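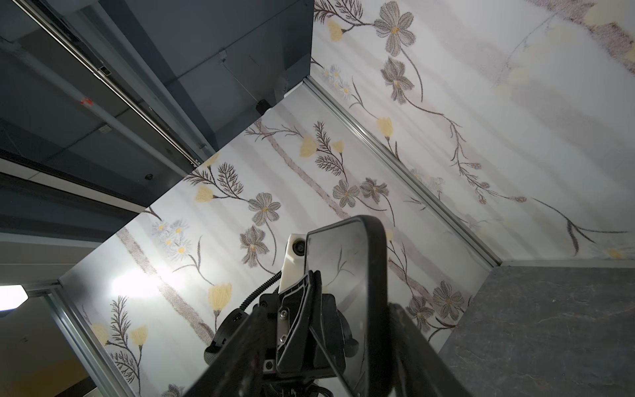 ## Planner keeps stopping short of the corner

**ernovirag**
Evening all, and sorry in advance for the ramble. I've got the wrist camera feeding Soten for the depth map and Imesum doing the planning, and out in the open it's lovely, smooth as you like. Bring the gripper up to where the two flowery panels meet and it sulks: "goal in collision", every time. The map shows a lump between the hand and the metal strip. I've replayed 44 approaches and 13 got through.

**phyllis_d**
Oh, I had this with tiles! My money's on the glare. There's a bright spot on your left-hand panel, low down, and shiny patches gave me dreadful phantom depth. Mask anything saturated before it reaches the map, and do be patient with it.

**BotondB**
Not convinced, Phyllis, sorry. I'd look at the coiled cable first. If it isn't in your self-filter, the planner may be treating it as an obstacle that follows the hand about.

**phyllis_d**
Fair, but then wouldn't it fail in the open as well?

**BotondB**
Only if the goal is tight. He'd never notice with room to spare.

**ernovirag**
Tried both, one at a time. Mask alone: the lump went from 1,793 voxels to 900. Cable padding alone: no change at all. Botond, I did want you to be right, the mask is slow. Does anyone know if Soten can do it before the resize?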